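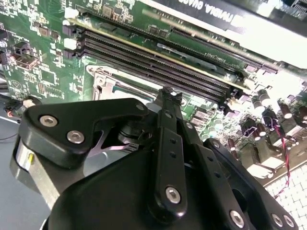 La memoria y el procesador son las dos piezas que más se manipulan en este módulo, y también las que más se estropean por prisas. Conviene aprender primero a orientarse en la placa sin tocarla. Las ranuras de memoria son largas y paralelas, y en la placa de taller hay un banco de cuatro, negras, con las pestañas claras en un extremo; mirando dentro de cada canal se distinguen las filas finas de contactos. El soporte metálico del procesador queda al lado. La tarjeta gráfica lleva el nombre impreso en el canto, NVIDIA QUADRO, y según cómo esté colocado el equipo se lee del revés. Apuntad siempre la orientación de la placa antes de empezar a dibujar el esquema.

Unidad 2. Apertura de la torre y acceso al zócalo

Material para la práctica: torre de sobremesa, destornillador de estrella, pulsera antiestática, bandeja para tornillos, alcohol isopropílico, paños sin pelusa, pasta térmica. El bote de alcohol de 250 ml se comparte entre dos puestos. La pasta es la de Govden, en jeringa; está en el armario con las bandejas.

Antes de abrir

Apagar el equipo desde el sistema, desconectar el cable de corriente y mantener pulsado el botón de encendido unos segundos. Después se tumba la torre de lado, con el panel desmontable hacia arriba. Los modelos de oficina suelen abrirse con una palanca o con dos tornillos en la parte trasera. Si el panel no sale, no se fuerza – casi siempre queda una pestaña sin soltar.

Se toca una parte metálica sin pintar del chasis y se conecta la pulsera. La fuente de alimentación no se abre en ningún caso, ni siquiera desenchufada.
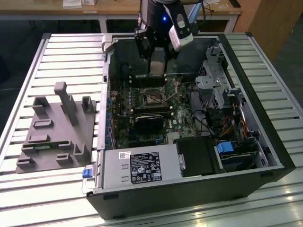 El zócalo se trabaja siempre con la torre tumbada, porque así la pieza descansa por su propio peso y no hay que sujetarla. El orden es el mismo en casi todos los equipos: se suelta la palanca, se levanta el marco de retención y se coge el procesador por los cantos, en vertical y sin girarlo. Con el zócalo vacío se ven bien el marco metálico y la palanca, y es el momento de comprobar con la linterna que no haya suciedad ni contactos doblados. Fijaos también en lo que rodea la placa: el hueco de las unidades, de metal gris y con chapas perforadas, ocupa el lado derecho, y por debajo pasa un mazo de cables rojos, amarillos y negros. Esos cables se apartan con la mano y no se tira de ellos. En los equipos Dell de este tipo, el azul suele señalar lo que se suelta sin herramientas, como el cierre del soporte de disco o la lengüeta que hay junto a la fuente.

Palabras que hay que saber usar

Zócalo: conector de la placa donde se aloja el procesador.
Marco de retención: pieza metálica que aprieta el procesador contra los contactos.
Disipador: bloque que reparte el calor; puede llevar ventilador encima.
Bahía: hueco del chasis para un disco o una unidad óptica.

Limpieza

Se retira la pasta vieja con un paño humedecido en alcohol, desde fuera hacia el centro, y se espera a que seque. No se sopla sobre el zócalo. Si aparece pasta entre los contactos, se avisa y no se sigue. En el manual de taller de Paredes, capítulo de mantenimiento, hay un esquema de las zonas que no se deben rozar.

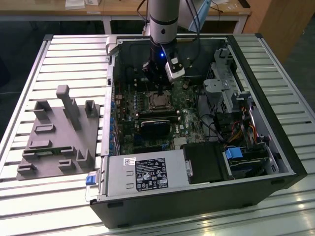

Apuntes de taller – pág. 2

Montaje y comprobación

Para colocar el procesador se busca la marca de la esquina y se hace coincidir con la del zócalo. Se deja caer en su sitio sin presión. Cuando está bien asentado, queda plano y el marco baja sin resistencia apreciable; si hay que apretar mucho, algo está mal orientado. Con la palanca cerrada se aplica la pasta y se monta el disipador, apretando los tornillos en cruz.

Antes de cerrar se repasan los conectores de alimentación, los módulos de memoria y el cable del ventilador. La placa o las piezas que estén fuera del equipo se dejan en el soporte de la mesa, nunca sobre la tapa de la torre.

Entrega

La ficha se rellena durante la práctica. Debe incluir un esquema de la placa con el zócalo, las ranuras de memoria y el disipador, el modelo que figura en la etiqueta de la fuente y una nota de las incidencias. Tiempo de trabajo: 60 minutos. La práctica se puntúa sobre 100 y la ficha cuenta la mitad.

Las dudas sobre el esquema, a Gintarė Krūmiņa. Las recuperaciones de esta unidad se hacen en junio, en el aula Caswood, con Chrysoula Vlachopoulos. Hay que traer la ficha anterior corregida.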